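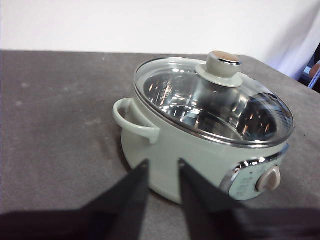

1 min read

Givari pot set – README

This set compares two pairs of fingers, Zilen and Dunmore, on one electric cooking pot and one potato. It has 103 episodes, of which 31 use the Dunmore pair. The controller is Cevlow in all of them.

Each episode has a wrist view and a fixed view. The glass lid and the steel rim give strong reflections, so please check your exposure settings before you train on the wrist files.

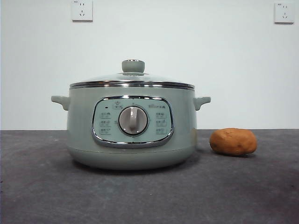 Fixed view, pot and potato, arm outside the picture.

Known problems: in 7 episodes the wrist video starts late – about 40 ms after the joint data. We did not correct this. The finger type is written in the file meta.csv.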